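Session 2 notes: Where harvest festivals come from

Welcome back, everyone, and thank you for all the lovely stories about your grandmothers' kitchens last time (I could have listened until midnight!). Tonight we move on to harvest festivals, and I want you to keep one plain question in the back of your mind as we go along: who is the party for? Fanni Vincze, whose chapter on Tasdale you should have read by now, thinks it was first of all for the hired pickers, who were owed a good meal before they went home. I lean her way, though the parish records leave plenty of room to argue. 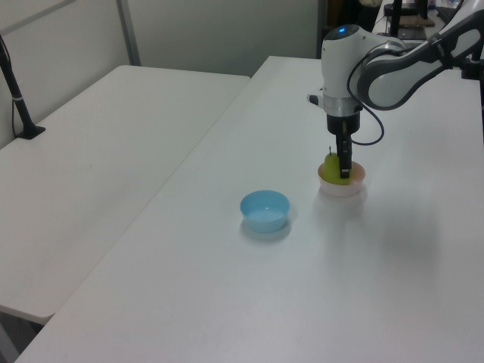
Tasdale has always kept a fruit supper, and in its early years the whole thing fit inside one barn. Families brought whatever the trees had given them, set it out on long tables and swapped it with their neighbors. Even a single pear in a bowl, green-yellow with the stem still on like the one in the pink bowl here, was a perfectly respectable thing to bring, and Vincze gives two nice pages to how such gifts were received. The supper now draws 4,000 visitors, and there is a parade - with a brass band, of course.

Louro is our other case, and a very different one. Its festival falls in June, well before most of the fruit is ready, and it grew out of a blessing of the orchards. Please compare the two for next time, in 900 words or so, and do bring a family recipe if you have one.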